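Minutes — June meeting
Stalthorpe Community Garden, Koster Street lot
Upstairs room, started 7:10 pm (key wouldn't turn, sorry everyone)

Present: 11 plot holders plus the two from the orchard side. Apologies read out. Quorum ok.

Minutes of last meeting: taken as read. One correction — the hose reel was bought in April, not "borrowed in April". Fixed in the file copy.

1. Water

Bill came in at 111 dollars for the quarter. Higher than last June but we also have the new row by the fence. Long talk about sprinklers left running overnight. Agreed: no sprinklers after 9 pm, hand watering whenever you like. Sign to go on the shed door, someone please use a marker that doesn't fade this time.

The tap nearest the compost bays drips. Washer has been replaced twice. Proposal to get a plumber in, passed, limit of 200 on the spend. Plot 4 asked if the drip could just go into a bucket until then. Yes, please empty it, mosquitoes.

Rain barrels: two of them are cracked at the spigot. Patch tape tried on one, too early to say. Somebody knows somebody with food grade barrels, will ask the price.

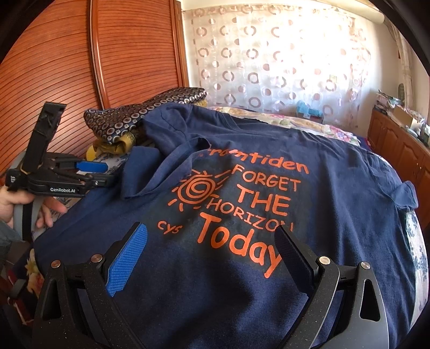 2. Seed order

Order with Drellarex went in late and half the beans were out of stock. What did come: bush beans, two kinds of squash, the purple carrots, marigolds. No okra. People who paid for okra get money back or a credit in the fall, tell the secretary which one by the next meeting. Discussion on ordering earlier. February suggested, January suggested, argument, settled on end of January.

Dirine tomatoes — the seedlings handed out in May are doing well on the south side and badly everywhere else. Leaves curling on plots 9 and 12. Could be the wind, could be aphids, one member thinks its the new compost. Please look under your leaves and write what you find in the shed notebook. If you see sticky stuff, hose it off in the morning and look again in a couple of days.

Leftover seed packets are in the blue tin. Take what you'll use. Not all the lettuce please.

3. Compost

Bay 1 is ready. Bay 2 needs turning. Bay 3 is what it is — too many grass clippings, slimy, smells. Agreed to mix in shredded cardboard. No glossy boxes, no tape. Bring cardboard flat and leave it inside the gate, not outside, the city picked up the last pile as trash.

Reminder again re: cooked food. Somebody put in pasta. Rats seen by the orchard side twice. If it goes on we'll have to close the bays for a while and nobody wants that.

Wood chips: tree crew offered a load for free. Need a place to dump it. Parking spot by the gate suggested, but then where do people park. Left open. Will ask if they can do half a load.

4. Fence and gate

Bottom rail on the north fence is rotten for the length of two panels. Quote received: 977 dollars for posts, rails and labor. Gasps. Second quote to be gotten before we vote. A few members felt we could do it ourselves over a weekend if someone has a post hole digger. One member has one but the handle is broken. Noted.

Gate latch: sticks when it rains. Lift and push. Oil applied tonight before the meeting.

Combination changes on the first of next month. New number will be given out in person only, don't text it around. 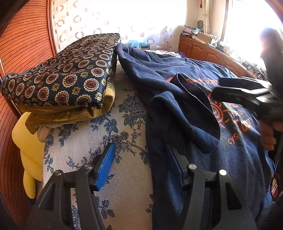
Stalthorpe Community Garden — Plot Holders' Group

5. Waiting list and empty plots

Two plots have not been touched since spring. Letters went out. One reply, they've had a baby, would like to keep it and share with a neighbor, approved, congratulations sent. No reply on the other. Rules say second letter then 2 weeks then it goes to the list. Second letter to go out tommorow.

Question from the floor whether half plots could be offered. General liking for the idea. Worries on where the path would go. Orchard side to measure up and bring a sketch, nothing fancy.

6. Summer potluck

Date to be picked once we know the church lot is free for parking. Sign up sheet going around. Last year was nine potato salads and one pie so write down what you're bringing. Folding tables: we have 4, one wobbles. Grill is ok, needs a new propane tank. Kids' table by the sunflowers again.

Music — same as last year, low volume, done by 9. The neighbors behind the back fence should get an invitation in the mailbox a good week ahead.

Plant swap at the same time, under the big maple. Label your pots. Mint goes home with whoever brought it unless someone really asks for it.

7. Tools

Missing: short handled fork, one pair of loppers, the good trowel. If in your car please bring back, no questions. Wheelbarrow tire is flat again, solid tire looked at, costs more but passed.

Loppers that we do have need sharpening. Hardware store does it while you wait. Volunteer found.

Please hang tools up. Rake on the ground with the teeth up last week, somebody stepped on it, bruise only.

8. Any other business

— Bees. The hive question came up again. One member allergic, several in favor, some not sure of insurance. Moved to the next meeting with more info, will call the county office.
— Bindweed on the back path. Pull it when you see it, bag it, do NOT compost it.
— Rabbit under the shed. Leave it. Or don't leave it, opinions vary. Chicken wire is in the corner behind the mower for anyone who wants to protect lettuce.
— School group would like a visit in the fall. Yes in principal. Need to know how many kids.
— Shed notebook is full, new one bought, 2 dollars, paid from petty cash.

Actions
Plumber — secretary to call
Second fence quote — orchard side
Second letter on empty plot — secretary
Shed door sign — whoever has nice handwriting, plot 6 said ok
Propane tank — potluck group
County office re bees — plot 15
Barrel price — plot 3

Next meeting same room, 7 pm. Bring okra decisions.
Closed 8:50 pm.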